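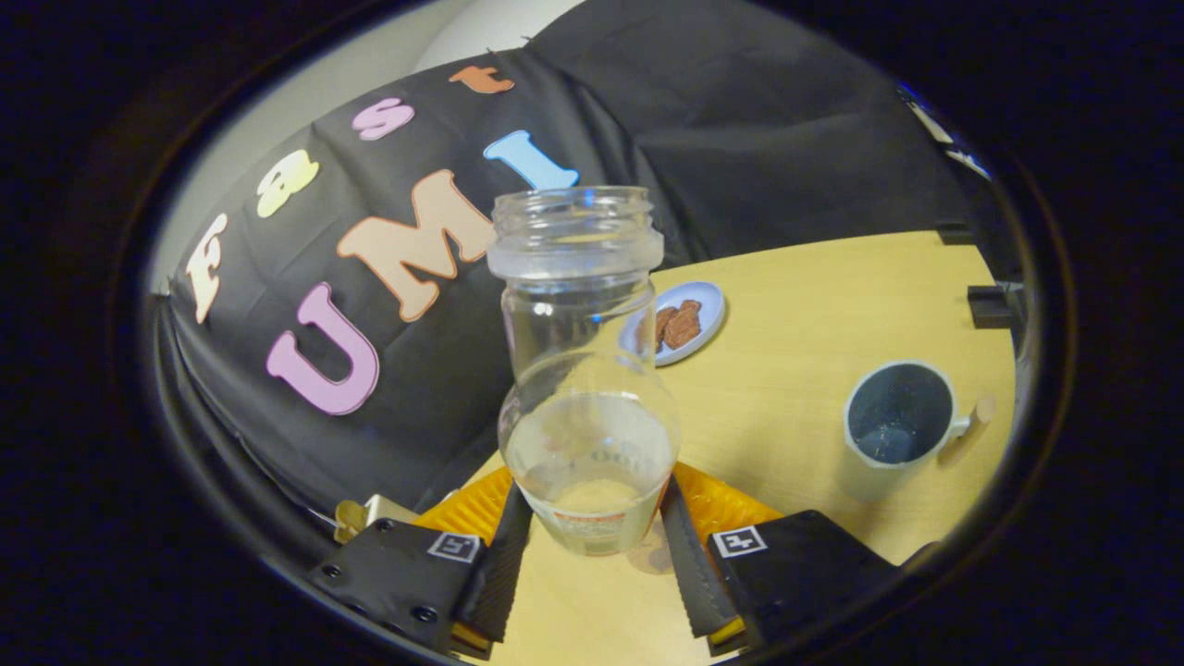

*A clear plastic bottle between the jaws of a hand-held gripper during comparison work at Uvmont.*

**Uvmont publishes hand-held gripper comparison, finds finger choice matters most with clear plastic**

July – Uvmont has released the results of a bench comparison of two finger designs for hand-held grippers, carried out with finger supplier Tudose. The report covers 52 household items, including bottles, mugs and plates, and is free to download from the Uvmont website.

Hand-held grippers are used to record how a person picks up and moves an object, so that a robot arm can later be trained on the same task. Labs that build or buy them have had little to go on when choosing fingers, and most settle on whatever came with the tool.

Uvmont ran each item with a serrated finger and a smooth finger. Eight operators took part, and each did three lifts per item with each finger. The camera, the lighting and the table height were kept the same throughout.

The two designs scored closely on mugs and other rigid items. Clear plastic bottles gave the widest gap. Operators dropped fewer of them with the serrated finger, but they also squeezed harder than they needed to, and thin-walled bottles were more often dented. The smooth finger left bottles in better shape and slipped more when the grip was low on the body.

"We went in expecting one finger to win and we didn't get that," said Nabila Khoo, who led the testing at Uvmont. "If you mostly handle bottles, buy the serrated one and train your operators to ease off. If you handle a bit of everything, either will do the job."

The report also looks at how well the jaw markers could be tracked by the camera. Tracking held up with both fingers. The losses that did occur came mostly from glare, and the report recommends matte housings and a dark cloth behind the work area.

Recordings from the comparison were processed with Dirnix, Uvmont's in-house software for organizing trial data. The raw scores are included with the report, along with the item list and the instructions given to operators.

A second round will compare wrist cameras on the same items. Aneo will supply the robot arm for that work – the first time the series has moved beyond hand-held tools.

**Media contact**
Nabila Khoo, Uvmont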